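5.3 Preparing a panel for varnish

Read section 5.2 first. Oil paintings less than six months old are not suitable for the Clusavora matte finish.

1. Lay the panel face up and remove dust with a soft brush.
2. Lightly sand bare margins with 400 grit paper. Do not sand painted areas.
3. Stir the varnish for 4 minutes – do not shake.
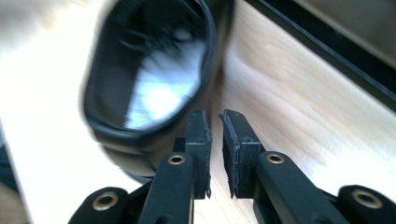 Text: Shazia Jafri
Revised June

4. Apply one thin coat in parallel strokes, using the Durrani flat brush.
5. Leave the panel flat until touch dry, then apply the second coat at right angles to the first.

Note: A 400 mL tin is sufficient for most studio panels. Colour may deepen slightly under the first coat.

CAUTION: Vapour is flammable. Keep the tin closed between coats and work away from heaters.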